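Imodis task-conditioned grasping: method review
Fahad Cheema, 29 November 2018

Imodis is a learned policy for two-armed picking and serving, released by the Clindau group in February. It takes a short typed order and moves the requested items to a tray. I reviewed the method on the snack counter layout, using the training set supplied with it: 711 demonstrations, all driven by hand.

Training and setup
Training took 2 days on one workstation. Calibration between the arms is the weak part of the manual, and the Zaidi add-on is needed to get repeatable offsets.

The counter layout mixes rigid, soft and crinkled surfaces: bottles on a tiered rack, foil containers in a wicker basket, bread rolls in clear packaging, a slice of layered cake in a round basket. The beige tray in the centre is the target.

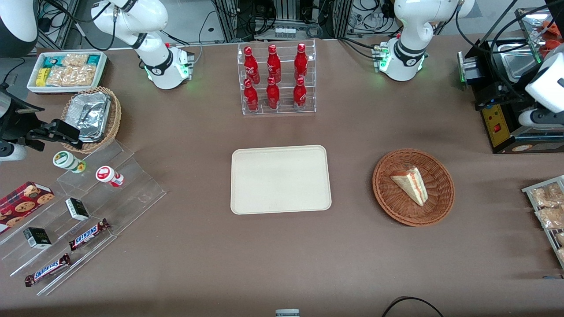 Results
I ran 142 orders. Bottles and boxed goods were picked reliably from either step of a stand. Foil was worse, as the policy closes too far and dents the rim. Cake should be left out of any order until force limits can be set per item.

Compared with Grudidcombe, Imodis is slower per pick but drops less. Memory use peaked at 838 MB.

Recommended for packaged goods only.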